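Planning a Sandwich and Burger Lunch for a Community Event

Trodthorpe Community Kitchen Guidance, Sheet 8

This sheet is for groups that book the kitchen and intend to serve a cold or part-cold lunch to members and guests. It covers ordering, preparation, assembly and service. Groups serving a full hot meal should consult the separate sheet on ovens and holding cabinets.

Step 1. Settle the numbers

Ask guests to reply before the food order is placed. Record dietary needs on the same form as the reply, so that the two lists do not have to be matched later. Groups expecting more than 500 guests over a day must book both serving rooms and should plan for staggered sittings.

Step 2. Place the order

Bread and buns should be ordered from the bakery for delivery on the morning of the event. Groups using the Paseo ordering form should enter buns by the dozen and salad vegetables by weight. Check the delivery against the order before signing, and note any shortage on the delivery slip. Firm tomatoes are preferred, as they slice cleanly and hold their shape when stacked.
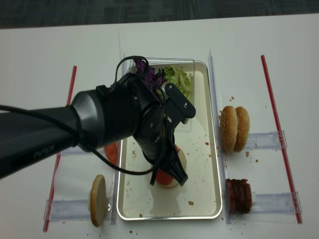
Step 3. Store the food

Chilled items go into the refrigerator as soon as they have been checked. Keep the refrigerator at 40°F or below. Raw meat and poultry must be kept in sealed containers on the lowest shelf, under ready-to-eat food and never over it. Each group is given a shelf, marked with its booking number. Food found on another group's shelf may be moved without notice.

Bread should be kept dry, covered and away from the refrigerator.

Step 4. Prepare the vegetables

Wash hands for at least 20 seconds before starting. Rinse whole vegetables under cold running water, including those that will be peeled. Remove the outer leaves of lettuce and cabbage before shredding. Drain shredded leaves well and pat them dry with clean paper towels.

Slice tomatoes evenly and remove the stem end. Return all cut vegetables to the refrigerator until assembly begins. Cut produce may stand at room temperature for no more than 2 hours in total, counting time on the serving table.
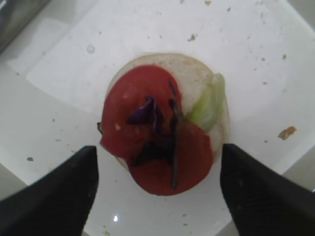

Step 5. Assemble

Begin assembly as close to service as the size of the group allows. Set out one filling at a time and agree on the order of the layers before the first bun is opened. A spread of butter or mayonnaise on the cut side of the bun will slow the passage of juice from the tomato.

Hot patties, where served, must be cooked to the correct internal temperature and added last, immediately before the plate leaves the kitchen. Use a clean thermometer and record the reading on the Rekgate log sheet that hangs inside the kitchen door.

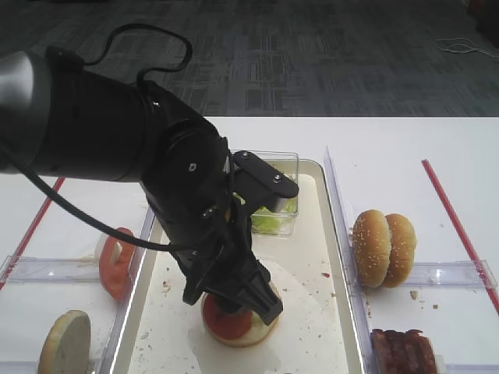 Bottom bun and tomato on the tray, with shredded lettuce in a clear container toward the back.

Keep items for guests with allergies on a separate counter, with their own knives, boards and spoons. Label each plate with the guest's name and the ingredients it contains. If there is doubt about whether an item has touched an allergen, discard it and make another.

Step 6. Arrange the service table

Place plates at the start of the line and napkins at the end. Buns come first, followed by fillings, salad and sauces. Put a separate serving utensil in every container. Replace an empty container with a full one; do not top up food that has already been standing out. 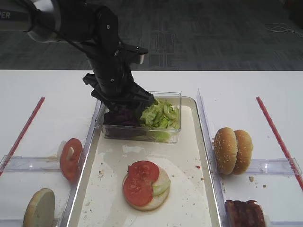
Shredded purple cabbage and green lettuce in one clear container.

Guests who need help at the table should be served first. The Chu Room has level access and may be used as a quiet dining area on request.

Step 7. Clear and close

Discard cut vegetables and filled buns left on the table at the end of service. Unopened packages may be taken home by the group. Wash, rinse and sanitize all boards and trays, then leave them to air dry on the rack. Wipe down the counters, empty the bins and return the key to the office by 7 p.m.

Bookings for October and later months are accepted at the office during opening hours. Groups that need to change a menu after booking should send the revised menu in writing, with the booking number at the top of the page.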